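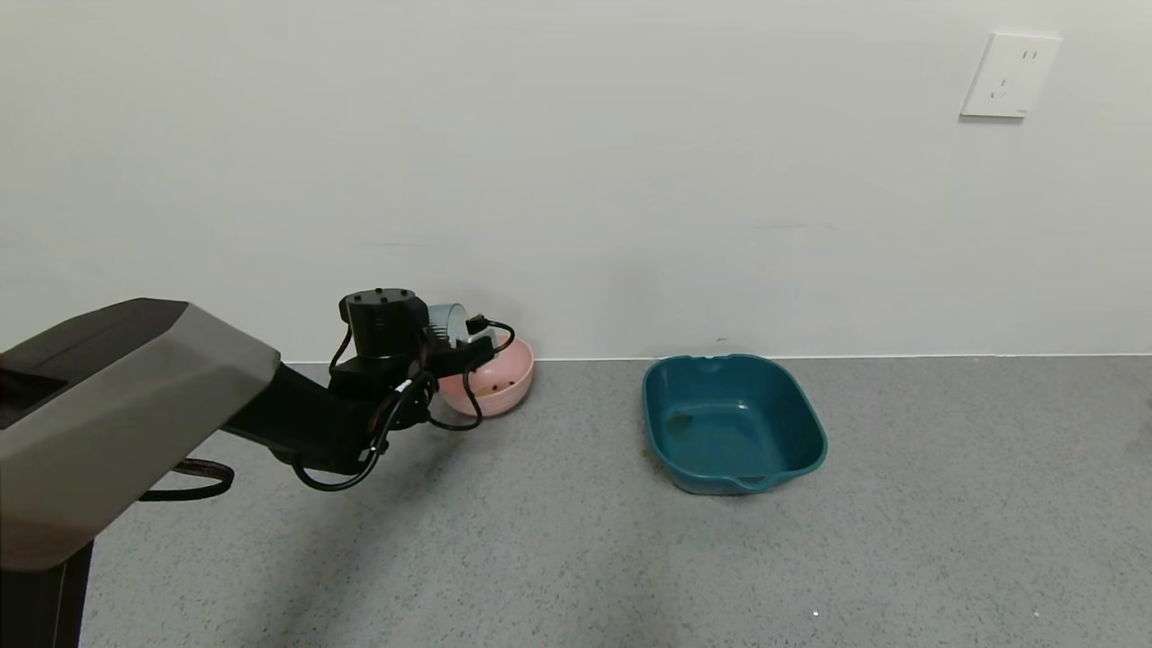 Tahmineh Amini replied to the pinned question overnight and the short version of her reply is that the oil level is fine and the software is the thing to look at first. Full text copied over from the owners' list, with her permission:

"Low-speed shudder between second and third on the Sollden wagon is almost always the clutch adaptation, provided the fluid has been kept up. Read the adaptation values before you buy any parts. If the fill pressure offset on clutch B is at its limit, a reset will hide the problem for a few weeks and then it will come back."

Posted by: mod_gearset

----------

Thread: Sollden wagon, 2-3 shudder when warm

flatfour_dan wrote:

Mine has done this since October. Cold start is clean. After 11 miles of mixed driving it begins to shudder on light throttle between second and third, worst at 1,500 rpm or so. Heavy throttle, nothing. Manual mode, nothing. No codes stored.

Dealer drained and filled at the last service. They quoted a valve body. I would like to rule out cheaper things first.

----------

Ehsan Zarei wrote:

Which fluid did the dealer put in? The early cars were specified for the Vakus low-viscosity fluid and the later ones for the Pridar. They are not interchangeable, whatever the parts counter says. A box filled with the wrong one will pass a cold test drive every time and shudder once the sump is up to temperature.

Check the invoice. It should have a part number on it.

----------

flatfour_dan wrote:

Invoice says "ATF, synthetic, 4 qt." No part number. I called and the service writer said it was "the correct one for the model."

----------

torque_curve wrote:

I disagree that fluid is the likely cause. I ran Vakus in a late car for two years with no change in shift quality, and I have the logs. The friction modifier package is close enough that the adaptation takes up the difference.

What you describe — light throttle, warm, fine in manual — is lockup clutch apply. In manual mode the converter locks later on these cars. You are feeling the converter and blaming the gearbox. Log commanded slip against actual slip. If actual hunts while commanded is flat, it is the converter or its solenoid.

----------

Ehsan Zarei wrote:

Two years in one car is one data point. The service bulletin for the late cars exists for a reason. Agree on the logging, though. He should do that before a valve body in any case.

----------

northlot wrote:

Also check the engine mounts. The rear lower mount on the wagon carries more load than on the sedan and uses the same rubber. Mine was torn through and felt exactly like a transmission fault at light throttle. Part was cheap. Took an afternoon with the subframe supported on a jack.

----------

torque_curve wrote:

A mount would show up in manual mode as well.

----------

northlot wrote:

Not if he holds gears longer in manual and never sits at 1,500. Most people do.

----------

flatfour_dan wrote:

That is fair, I do rev it higher in manual. I went out this morning and held third at 1,500 in manual on a slight grade. Faint shudder. Less than in auto, but it is there. So the mount stays on the list.

I have borrowed a Moradi scan tool. Can somebody give me the order to do this in? I would like to avoid resetting anything before I have the baseline values.

----------

Ehsan Zarei wrote:

Use this order. Do not skip ahead to the reset.

1. With the car cold, connect the tool and save the adaptation values for all clutches. Save to file, do not write them down by hand. The Moradi rounds on screen but keeps full resolution in the export.

2. Drive until the sump reads 60 C or higher. Log commanded slip, actual slip, engine speed, turbine speed and throttle position. Leave everything else off or the sample rate drops too low to see the hunting.

3. Hold light throttle in third through the range where it shudders. Repeat at least a few times on the same stretch of road. Then do the same in manual at the same engine speed.

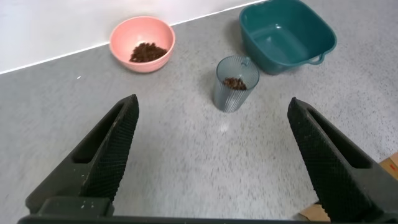 4. Park it level and check the fluid with the engine running, at the temperature on the sticker. Take a small sample. Dark with no burned smell is normal at your mileage. Fine gray paste on the magnet is normal. Flakes are not.

5. Inspect the rear lower mount with a pry bar. Load it in both directions. A torn mount will open up visibly.

6. Post the log and the values from step 1. Only after that should you consider a reset.

----------

torque_curve wrote:

Good list. I would swap 4 and 5, as the mount takes ten minutes and the fluid check means waiting for temperature again if he lets it cool.

----------

flatfour_dan wrote:

Steps 1 to 3 and 5 done. Fluid still to do.

Mount is intact. Some surface cracking, no opening under load in either direction.

Clutch B offset is not at the limit, but it is well off from the other clutches. Commanded slip is flat in the warm section. Actual swings above and below it by 40 rpm, in step with what I feel in the seat. Same in manual, smaller swing.

----------

torque_curve wrote:

Then it is lockup, as above. Solenoid first, converter second. I would not pay for a valve body on that evidence.

----------

Ehsan Zarei wrote:

Or wrong fluid, which will also make the lockup clutch hunt. A drain and fill with a known part number costs less than the solenoid and needs no disassembly. Do it twice, 4000 miles apart or sooner, as each drain only gets part of the old fluid out. Log again after each.

----------

torque_curve wrote:

He will be chasing it into next year at that rate.

----------

flatfour_dan wrote:

I ordered the Pridar last night, late car going by the build plate. First drain this weekend if the ramps are free. The solenoid can wait for the second log.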